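Subject: Re: [pantry-storage] Rack spacing for short round cans
List: pantry-storage, Deranside
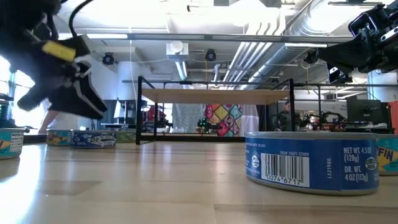
Blue can at right foreground: NET WT. 4.5OZ (128g), DR. WT. 4 OZ (113g). Black rack at the back of the table.

On Thursday a list member wrote:

> We are replacing the deep shelf in the Henare kitchen with a
> narrow rack. Most of what goes on it is short round cans, mixed
> labels, bought a few at a time. Two questions.
>
> 1. Do you sort by label color, by contents, or by date? Ours are
> mostly blue and teal and they get mixed up.
>
> 2. Which weight do you write on the shelf sheet? I have been
> copying whichever number is larger.
>
> The rack is the Nosasix, shelf pitch adjustable. I can set it
> anywhere from 35 mm up.

Taking the second question first. Write down both. Net weight covers everything in the can, liquid included. Drained weight is the solids only. On the blue can in the picture the two are 128 g and 113 g, a difference of 15 g. For shelf load neither figure is complete, as the empty can has its own weight. For meal planning use the drained figure. If the sheet has only one column, use drained and put "DR" in the header so the next person doesn't add the two kinds together.

On sorting: contents first, then date. Color is a poor key. One maker may use the same blue for several products, and another may change the label between orders. We sorted by color until September and had to redo the whole lower shelf. If you want a short key for the sheet, copy the SKU from the label where there is one. The blue can has it in small white text over the barcode (74671 22409). The code printed vertically, L521980 on that can, I would copy to a separate column. I read it as a lot code, but I have not confirmed that with the packer, so don't treat it as a date.

On pitch: 35 mm is too tight for anything we stock. Measure your tallest short can over the rims and add enough to get two fingers in. Ours ended up one hole higher than planned. Stacking two high works if the base of the upper can sits inside the rim of the lower one. Test that with each brand, and don't stack mixed brands.

Keep the labels facing out. We put new stock in from the back where the rack stands clear of the wall, and load from the front otherwise, moving the old cans forward first.

The Nisteck sheet template has 200 rows and prints badly past 100. I cut mine down to 4 columns: contents, SKU, drained weight, best-by date. Lot codes go on the reverse.

What is the depth of the Nosasix shelf? The listing gives only the outside dimension.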